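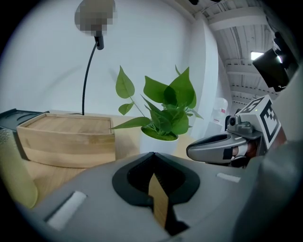
The green plant and the wooden box on the table, with the lamp behind.

One table, five things: notes from the Lornside home group
By Serena Ferri

In October I promised in this newsletter that I would write something about small tables. Several of you reminded me of it, two of you more than once, so now I keep my word.

The subject is the table that stands near a wall and does many jobs. In my home it is a place for letters in the morning, for homework in the afternoon and for my sewing in the evening. In between it should also look nice, because it is the first thing a visitor sees from our door. For a long time it did not look nice. It had keys on it, a dry pen, the paper from the pharmacy, a candle that we never burned.

When I moved from Endumberg I had a much larger table and I did not need to think. On a large table you can push the mess to one end and eat on the other. A small one does not forgive this. So I made a rule for myself: only five things may live on the table. Everything else is a guest and must go home before supper.

The plant

I start with the plant because people always ask about it first. An artificial plant is for some members of our group almost a sin, and I understand them. I had real ones for many years. But a corner that is far from the window is not kind to a living plant, and I was tired of carrying the poor things to the bathroom every Sunday and bringing them back with fewer leaves.

If you choose an artificial one, look for leaves that are not all the same green. A bright green together with a medium green looks much more natural than one flat color. Heart-shaped leaves with a point are good for a small table, as they are large enough to be seen from the door and you need only a few of them. I also like when one leaf goes its own way, long and to the side, while the others stand up taller. A plant that is the same from every side looks like it came from a shop window.

The white pot is my favorite for a light wooden table. I tried a terracotta pot and it made the wood look yellow. Check also the top of the pot before you buy. Green mossy fill hides the place where the stems go in, and without it one sees the foam and the whole thing is spoiled.

Dust is the real work. Every second Saturday I wipe each leaf with a soft cloth, a little damp, one hand under the leaf so it does not bend. Do not spray polish on them. I did it one time and the leaves became sticky and collected even more dust than before.

The box

For me the box is the most useful of the five. Mine is wood, light tan, with a flat lid, and you can see the grain going in a band along the front. The flat lid matters a lot. On a round lid you cannot put down even an envelope.

Inside I keep what I really use at the table: stamps, scissors, the small tape measure, the good pen and a notebook. In the beginning I put everything in it, and after two weeks it was the same mess as before, only with a cover. Now I empty it at the start of each month. What I did not touch goes to the drawer in the kitchen.

Longo on the market square sold boxes of this kind before Christmas, from the shelf near the back. I paid 51 for a larger one and brought it back, because it took half of the table. Measure first, please, and take the measure with you on a piece of paper. I know that we all believe we will remember it.

The lamp

A lamp with a thin curved stem is a good friend of the small table. It can stand behind the box, so its base does not take the front place, and the arc brings the light forward over your hands. Black is easy against a white wall – the line of the stem is almost like a drawing.

In the evening I turn off the ceiling light and use only the lamp. The room becomes smaller and more quiet. For sewing I pull the chair closer to the left side, since I am right-handed and do not want the shadow of my own hand on the needle.

The tray

A tray with raised edges is for the guests, I mean the things that come and go. Keys, glasses, a letter that waits for an answer. I prefer dark gray. It does not show each small mark, and next to light wood it is calm.

My rule is that the tray may be full but nothing may hang over the edge. When it does, I take the whole tray to the kitchen and sort it there, standing. If I sit down to sort, I start to read the letters and one hour is gone.

The fifth thing

The fifth thing I leave to you. It can be a book, a photograph, a bowl of lemons. At my home it changes. My sister puts there whatever she is knitting and we have agreed that it counts as one.

How to place them

Put the tall things behind and the lower ones in front, but leave some air between them. The box and the plant can stand side by side if the plant has enough room for its leaves. If one long leaf reaches over to its neighbor, let it. Keep at least one half of the table free. I measured mine with the tape and left 55 centimeters of empty wood in front, enough for a plate or an open notebook with both elbows down.

Leave the wall alone for some weeks also. Many people hang a picture directly over the table as soon as it is tidy. Wait, and see first how the light goes on the white wall in the evening. Perhaps you will not want the picture anymore.

At the next meeting

We meet again in the room over Vendley, at the usual time, and the subject will be drawers. Please bring one small thing you do not need but which is still in good condition, for the swap table. Last time there were 4 egg timers, so maybe look also in another cupboard. Tea is ready from the beginning, and if you can stay to wash the cups I will be grateful.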